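4. Sealing Stone Countertops and Floors

This section covers the first application of Peltham Stone Sealer to marble, limestone and travertine. For engineered stone, see section 6. Granite polished by the factory often needs no sealer. Do the drop test first.

4.1 Drop test

1. Put a teaspoon of water on the stone in a spot that gets regular use.
2. Wait 10 minutes and wipe it off.
3. If the stone has darkened, it needs sealer. If the color is the same, test again in June or at the next yearly check.

Note: Test each surface separately. A floor and a countertop in the same room can give different results, even when both were sold as marble.

4.2 Cleaning before you seal

1. Vacuum or sweep the surface. Grit left behind will scratch the polish.
2. Wash with the Nusteo neutral cleaner, one capful to a bucket of warm water.
3. Rinse with clean water and change the rinse water once.
4. Let the stone dry overnight with the windows open.

CAUTION: Do not use vinegar, lemon juice or bathroom descaler on marble. Acid leaves dull marks that sealer will not hide.

Veins are part of the stone and take sealer the same way as the rest of the surface. An open crack is different. If a fingernail catches in it, fill it with a color-matched stone filler and let the filler cure before going on to 4.3.

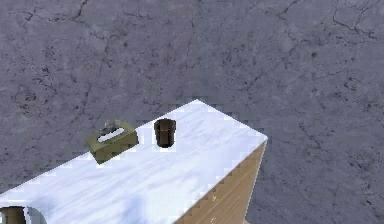 How much sealer do I need for a kitchen?
One 1,000 ml bottle is enough for two coats on most kitchen countertops. Floors take more, and honed stone takes more than polished. Buy the 2,000 ml can if you plan to do both.

4.3 Applying the sealer

1. Shake the bottle and pour a little into a shallow tray.
2. Spread a thin, even coat with a lint-free cloth or a foam pad. Start at the far corner and work toward the door.
3. Leave it for around 15 minutes. Do not let it dry on the surface.
4. Wipe off everything that has not soaked in, then buff with a dry cloth.
5. Wait 2 hours and repeat for the second coat.

If a haze appears, dampen a cloth with fresh sealer, rub the area and buff again right away. Old haze may need a 400-grit hand pad - try it in a hidden corner first.

CAUTION: Keep the room aired while you work. Lay used cloths flat outdoors to dry before throwing them away.

4.4 After sealing

Keep water off the stone until the next morning and wait a full day before putting back rugs or appliances. Write the date of the second coat on the card inside the back cover.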